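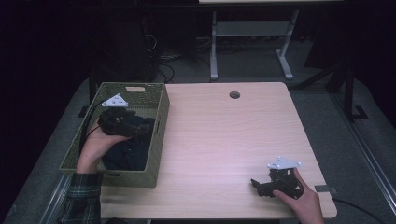 23/09/2019, Monday. Dye bath notes, indigo on cotton, third series

The main question for this week is still the same: why the navy comes out uneven when we fold the cloth before the second dip. Kiran thinks it is the folding. I think it is the time in the air between dips, but I have no proof yet, so I write both. What bothers me also is how we judge the color afterwards. A dark navy cloth lying crumpled in an olive-green basket tells you very little about evenness, the folds make their own shadows and the eye is happy to believe them. So from now on please judge only flat, on white paper, near the north window, and write the grade before you look at the grades of the others.

Bath. I made the new vat from the Thakur powder, same recipe as in March. It smelled correct and the surface had the bronze skin by the afternoon. The liquid under the skin was yellow-green, maybe a little too green. I did not add more reducer. Umesh would have added, he told me so, but I wanted to change one thing only.

Samples. 15 pieces, cut from the same roll of the Skamard cotton, all scoured together on Friday. I divided them like this:

Group A, 7 pieces, dipped open, not folded
Group B, 4 pieces, folded once along the length
Group C, 4 pieces, folded once and then unfolded in the air between dips

All groups got three dips. The first two dips went without problems. In the third dip one piece from group B floated up and I had to push it down with the glass rod, so there is a pale line on it. I marked it with a cross in pencil and we should not count it.

Result so far, still wet, so do not trust it too much: group A looks the most even. Group C is nearly the same as A, which surprised me. Group B has a lighter band exactly on the fold, on every piece. If this stays after rinsing, then Kiran is right about the fold, but I am also a bit right, because C was folded too and has no band. The air seems to repair it.

Mistake of today: I forgot to write down the temperature at the start. I measured only after the second dip and I will not guess the first value. Whoever makes the next vat, put the thermometer in before you open the lid, it helps to remember.

Rinsing. The long rinse in cold water, then the mild soap, then cold again. I changed the water until it was clear. The soap is almost finished — Umesh, can you ask Wirthorpe if they still sell the big bottle? The small ones are too expensive for us.

To do:
Dry flat, not on the line, because the line leaves a mark at the pins
Rub test with white cloth, dry and damp
Cut a strip from each piece for the Draltbridge folder, label on the back side
Repeat group C with a shorter time in the air

The vat is covered. Please do not stir it before I come.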